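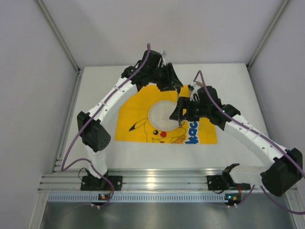 10/14/20
글: Su (브림브리지)

지난 호에 부엌 서랍 이야기를 짧게 썼는데, 천을 어떻게 접느냐는 편지를 몇 통 받았습니다. 그래서 이번에는 천에 대해서만 쓰려고 합니다. 행주, 수건, 식탁에 까는 천, 빵을 덮는 천까지 모두 같은 이야기입니다. 한국어로 쓰는 일이 저에게는 아직 느립니다. 그래도 접는 일에 관한 한국어 낱말들은 제가 특별히 좋아하는 낱말들입니다. 개다, 접다, 포개다, 펴다. 저의 모국어에서는 이것을 거의 한 단어로 말합니다. 처음 배울 때 빨래는 "개다"이고 종이는 "접다"라고 들었는데, 그러면 작은 행주 한 장은 어느 쪽인지 오래 고민했습니다. 지금은 둘 다 씁니다. 틀린 곳이 있으면 너그럽게 읽어 주십시오.

먼저 펴는 일

많은 사람이 접는 방법을 묻지만, 저는 펴는 일에 시간을 더 많이 씁니다. 천을 탁자 위에 놓고 손바닥으로 가운데에서 바깥쪽으로 밀어 줍니다. 세게 누를 필요는 없습니다. 네 모서리를 한 번씩 살짝 당기고, 손을 떼고, 천이 스스로 어디로 가는지 봅니다. 오래 쓴 천은 한쪽으로 조금 돌아가는 습관이 있습니다. 그런 천은 억지로 네모로 만들면 접은 다음에 다시 비틀어집니다. 저는 그냥 조금 비뚤어진 채로 접습니다.

탁자는 흰색이나 아주 밝은색이 좋습니다. 노란 천이나 파란 천을 올려놓으면 가장자리가 잘 보이고, 실밥이 나온 곳도 금방 찾을 수 있습니다. 예전에 저는 짙은 갈색 식탁에서 갈색 수건을 개었습니다. 모서리를 맞추었다고 생각했는데 서랍에 넣으려고 들어 보면 손가락 하나만큼 어긋나 있었습니다. 탁자를 바꿀 수 없으면 밝은 색 쟁반이나 넓은 종이를 밑에 깔아도 됩니다.

침대 위에서 개는 분들도 계실 것입니다. 저도 이불은 침대에서 갭니다. 다만 작은 천은 밑이 푹신하면 손으로 미는 힘이 아래로 들어가 버려서 주름이 남습니다. 딱딱하고 평평한 곳에서 하면 다리미를 꺼내는 날이 많이 줄어듭니다. 저는 작년 11월부터 행주에는 다리미를 한 번도 쓰지 않았습니다.

제가 접는 순서

특별한 방법은 없습니다. 정사각형에 가까운 천은 반으로 접고, 다시 반으로 접습니다. 이렇게 하면 천이 4겹이 됩니다. 얇은 천은 한 번 더 접어서 8겹으로 만듭니다. 두꺼운 천을 8겹으로 접으면 가운데가 볼록해져서 위에 다른 천을 포개기 어렵습니다. 그럴 때는 4겹에서 멈추고 서랍의 넓은 칸에 넣습니다.

긴 천은 조금 다릅니다. 저는 먼저 긴 쪽을 따라 삼등분으로 접습니다. 왼쪽 삼분의 일을 안으로, 오른쪽 삼분의 일을 그 위로. 그 다음에 아래에서 위로 접어 올립니다. 마지막에 접힌 부분, 그러니까 둥근 쪽이 저를 향하게 놓습니다. 가장자리가 여러 장 보이는 쪽이 앞에 있으면 한 장을 꺼낼 때 옆의 천까지 손가락에 걸려서 같이 나옵니다.

접을 때 두 손의 일이 서로 다르다는 것을 저는 늦게 알았습니다. 한 손은 천의 가운데쯤을 가볍게 누르고 있고, 다른 손이 모서리를 들어서 건너편으로 가져갑니다. 두 손으로 동시에 두 모서리를 들면 빠르기는 한데, 얇은 천에서는 가운데가 따라 올라와서 주름이 생깁니다. 넓은 식탁보는 어쩔 수 없이 두 손으로 들어야 합니다. 그때는 모서리를 내려놓은 뒤에 접힌 선을 손날로 한 번 쓸어 줍니다. 모서리를 잡을 때는 너무 끝을 잡지 말고 손톱 하나만큼 안쪽을 잡는 것이 편합니다. 끝만 잡으면 천이 뾰족하게 늘어나고, 놓는 순간 다시 말립니다.

둥글게 마는 방법을 좋아하는 독자도 계셨습니다. 저도 여행 갈 때는 맙니다. 하지만 서랍 안에서는 말아 놓은 천이 굴러다니고, 저는 그것이 싫습니다. 취향의 문제이니 싸우지 않겠습니다.

색깔에 대하여

우리 집에는 색깔의 규칙이 있습니다. 노란 천은 탁자를 닦고, 흰 천은 그릇을 닦고, 회색 천은 바닥으로 갑니다. 처음에는 천에 글씨를 써서 구별했는데 몇 번 빨고 나니 글씨가 흐려졌습니다. 색깔은 손님도 금방 이해합니다. 손님이 설거지를 도와주실 때 "흰 것으로 해 주세요" 하고 말하면 끝입니다.

노란 천은 때가 빨리 보여서 싫다는 분도 계십니다. 저에게는 그것이 좋은 점입니다. 때가 보이면 빱니다. 짙은 색 행주를 쓰던 시절에는 언제 빨아야 하는지 몰라서 냄새로 결정했는데, 냄새가 날 때는 벌써 늦은 때였습니다. 다만 새 노란 천은 처음 두세 번은 흰 빨래와 같이 넣지 마십시오. 저는 같이 넣었습니다. 흰 베갯잇이 모두 연한 레몬색이 되었고, 지금도 그 베갯잇을 쓰고 있습니다.

드레턴에 사는 독자 한 분은 천의 한쪽 모서리에 색실을 작게 꿰매 놓는다고 편지에 쓰셨습니다. 같은 색 천만 가지고 있는 집에서는 이 방법이 좋을 것 같습니다. 빨간 실은 부엌, 파란 실은 욕실. 저도 목욕 수건에 해 보았는데 바느질이 서툴러서 실이 조금 울었습니다. 그래도 구별하는 데에는 문제가 없습니다.

빨래와 말리기

행주는 매일 저녁에 찬물로 헹구어서 걸어 놓고, 일주일에 두 번 뜨거운 물로 빱니다. 섬유유연제는 넣지 않습니다. 유연제를 넣은 천은 만질 때는 부드럽지만 물을 잘 먹지 않습니다. 식탁보에 넣는 것은 괜찮습니다.

말릴 때 빨래집게는 모서리에 집지 않고 윗변을 조금 넘겨서 집습니다. 모서리에 집으면 귀가 생깁니다. "귀"라는 말이 맞는지 모르겠지만, 뾰족하게 튀어나온 부분을 우리 집에서는 그렇게 부릅니다. 귀가 생긴 천은 개어도 귀가 남아 있습니다. 조금 축축하게 해서 평평하게 펴 놓으면 돌아옵니다.

완전히 마른 다음에 개는 것이 좋습니다. 저는 이 문장을 여러 번 지웠다가 다시 썼습니다. 왜냐하면 저 자신이 자주 지키지 않기 때문입니다. 가을에는 해가 짧아서 저녁에 빨래를 걷으면 가운데는 말랐는데 단을 접어 박은 곳이 아직 차가울 때가 많습니다. 의자 등받이에 한 시간만 더 걸어 두었다가 개십시오.

천을 새로 사실 분에게

브릴타우의 토요일 시장에 가면 자투리 천을 무게로 파는 자리가 있습니다. 저는 지난번에 800그램을 샀습니다. 집에 와서 펴 보니 욕심이 컸습니다. 행주로 쓸 만한 것은 400그램이었고, 나머지는 너무 미끄럽거나 너무 좁았습니다. 미끄러운 천은 접어도 탁자 위에서 스스로 풀립니다. 그 천들은 지금 화분 밑에서 일하고 있습니다.

고르실 때는 천의 한쪽을 손에 쥐었다가 놓아 보십시오. 구김이 천천히 펴지는 천이면 개기도 쉽습니다. 그리고 가게 탁자에 한 번 펴 놓아 보는 것이 좋습니다. 눈으로 볼 때 네모인 천이 펴 보면 사다리꼴인 경우가 있습니다. 시장의 주인은 제가 천을 모두 펴 보는 것을 별로 좋아하지 않으시지만, 다시 잘 개어 놓고 오기 때문에 이제는 인사를 해 주십니다.

가장자리는 꼭 박음질을 하십시오. 손으로 해도 되고 기계로 해도 됩니다. 두 번 접어서 박으면 튼튼하지만 모서리가 두꺼워집니다. 모서리 네 곳만 비스듬하게 조금 잘라 낸 뒤에 접으면 덜 두껍습니다.

서랍 안에서

서랍에는 천을 세워서 넣습니다. 책처럼 세우면 어떤 색이 몇 장 남았는지 위에서 다 보입니다. 서랍이 얕으면 눕혀야 하는데, 그때는 새로 빤 천을 맨 밑에 넣고 위에서부터 꺼내 씁니다. 이렇게 하지 않으면 언제나 같은 천 두 장만 일하고 아래의 천은 놀게 됩니다. 우리 집의 맨 아래 천은 접힌 선을 따라 색이 달라질 때까지 놀고 있었습니다. 선물로 받은 예쁜 천이어서 아꼈던 것인데, 그 선은 빨아도 없어지지 않습니다.

서랍을 가득 채우지는 마십시오. 손이 들어갈 자리가 있어야 합니다. 제 서랍은 오랫동안 천이 꽉 차서, 한 장을 빼면 옆의 천들이 모두 펴졌습니다. 그러면 다시 개고, 다시 넣고, 다음 날 또 펴졌습니다. 낡은 것을 빼서 창문 닦는 통에 옮긴 다음부터 서랍이 조용합니다.

몇 가지 답장

둥근 식탁보를 개는 방법을 물으신 분께. 반으로 접으면 반달이 됩니다. 반달의 양쪽 끝을 가운데로 모으면 네모에 가까운 모양이 되고, 그 다음은 보통 천과 같습니다. 아래쪽이 조금 둥글게 남지만 안쪽으로 한 번 접어 넣으면 보이지 않습니다.

아이와 같이 개어도 되는지 물으신 분께. 됩니다. 작은 손수건부터 주십시오. 아이가 갠 것을 뒤에서 몰래 다시 개지 마십시오. 저는 들켰습니다.

낡은 천은 언제 버리느냐는 질문도 있었습니다. 저는 빛에 비추어서 탁자가 비칠 정도로 얇아지면 행주에서 걸레로 옮기고, 걸레에서 구멍이 나면 작게 잘라서 기름 묻은 팬을 닦고 버립니다. 단추가 달린 옷을 잘라서 행주로 쓰시는 분은 단추를 먼저 떼십시오. 탁자에 긁힌 자국이 생깁니다.

다음 호에는 11월에 꺼내는 두꺼운 담요에 대해 쓸 생각입니다. 담요를 넣어 두는 좋은 자루를 아시는 분은 편지에 크기도 같이 적어 주십시오.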